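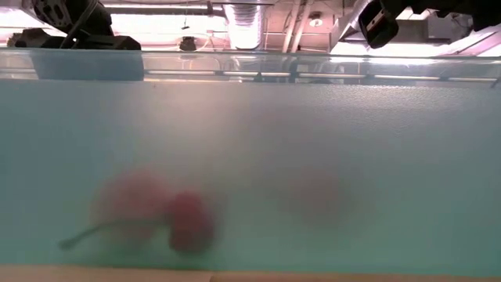 Cerejas dentro do recipiente de plástico fosco, com os dois braços por cima.

Última atualização: maio

Cheguei à oficina do clube já passava das três da tarde, com a mochila encharcada e o caderno por sorte seco, e a primeira coisa que ouvi foi alguém a gritar «não mexas na mesa!». Não era comigo. Dois alunos estavam debruçados sobre o teclado a afinar a altura de uma pinça, e um encosto mais distraído de um colega tinha acabado de lhes estragar a calibração. Gostei logo do sítio.

O clube chama-se Arnier e funciona numa escola secundária técnica, numa sala comprida ao fundo do corredor das oficinas, com as condutas e os tubos do teto todos à vista. Tinha combinado a visita por correio eletrónico com o professor responsável, Juraj Kratochvíl, que veio dar aulas de automação por um ano e foi ficando. Fala um português rápido, com as consoantes muito marcadas, e tem o hábito simpático de chamar um aluno sempre que lhe fazemos uma pergunta técnica. Fiz-lhe umas quantas e praticamente não respondeu a nenhuma — quem respondeu foram eles.

O projeto deste ano chama-se Zendura e é a candidatura do clube ao concurso Dreltano, na categoria de manipulação de objetos delicados. A prova diz-se depressa: há fruta dentro de um recipiente e é preciso tirá-la de lá com dois braços, sem a esmagar e sem deixar cair nada, pousando cada peça num tabuleiro ao lado. Cada equipa tem 3 tentativas e conta a melhor. Para passar à final são precisos 70 pontos, e há 30 que só se ganham se a fruta chegar com o pé intacto. Foi por causa desses 30 que a tarde inteira andou à volta das cerejas.

E que fruta difícil, a cereja! Eu nunca tinha pensado nisso. É lisa, é pequena, rola ao menor toque e, quando vem aos pares, puxar uma é puxar a outra. A equipa começou o ano com morangos, passou para as uvas e só depois da Páscoa se atreveu ao par de cerejas presas pelo pé. Uma aluna do 11.º ano explicou-me a estratégia com um lápis na mão, a fazer de pinça: um braço desce até à fruta, o outro fica à espera por cima do bordo, pronto a apoiar se o par começar a balançar. Parece simples até se ver a quantidade de ângulos em que uma pinça pode bater na parede do recipiente.

A parede, aliás, é meia história. O regulamento manda usar plástico fosco, e o que se vê através dele são manchas. As cerejas mais encostadas ainda se percebem, pela cor e um pouco pelo contorno, mas o que fica mais atrás desfaz-se num borrão avermelhado. O bordo de cima, transparente, traz outro problema, os reflexos das lâmpadas. Uma fila de tracinhos de luz ao longo do plástico, que para nós não tem importância nenhuma, chegou a ser interpretada pelo programa como o limite de um objeto. Perderam duas semanas com isso, contaram-me, e contaram-mo a rir, o que diz bastante sobre o ambiente.

A solução que estão a experimentar é procurar primeiro a cor, depois a forma, e deixar o pé para o fim, já com a pinça perto. Têm um caderno de ensaios em papel, de capa verde, onde cada tentativa fica registada com a força da pinça, a altura de entrada e uma coluna de observações. Fui folheá-lo (com autorização!) e há ali páginas maravilhosas. «Caiu mas caiu bem.» «Pé partido, culpa do Tomás.» «Repetir com luz apagada.» Na margem de uma delas alguém desenhou uma cereja com capacete.

Assisti a vários ensaios seguidos. O silêncio antes de cada descida é igual ao de um penálti, e há uma regra da casa: quem está ao computador anuncia em voz alta cada fase, e os outros só falam depois da palavra «livre». O professor fica atrás, de braços cruzados, sem intervir. Numa das vezes a pinça fechou cedo demais e apanhou só ar, e foi ele o primeiro a pedir que escrevessem o resultado no caderno antes de mexerem no código. Na seguinte o par subiu inteiro, balançou um bocadinho por cima do bordo e pousou no tabuleiro com o pé no sítio. Bateram-se palmas, eu também bati, e esqueci-me completamente de tomar notas.

No intervalo fomos à sala do lado, onde trabalham os mais novos com o material Jardine, peças de encaixe e motores pequenos. Estavam a construir uma passadeira para separar berlindes por cor e pediram-me para escolher o nome da máquina. Ficou Centopeia, não me perguntem porquê.

Para quem quiser visitar: o clube recebe pessoas de fora durante as tardes de maio, basta escrever para a secretaria da escola. O melhor é chegar cedo, porque a sala enche e os ensaios param às seis em ponto. Há 2 bancos altos junto à janela, de onde se vê tudo sem tocar na mesa. Levem roupa confortável e perguntem pelo caderno verde. E se sobrar fruta que não entrou nos ensaios, oferecem-na à saída — eu vim para a estação a comer cerejas de um saco de papel, já a pensar em voltar antes do concurso.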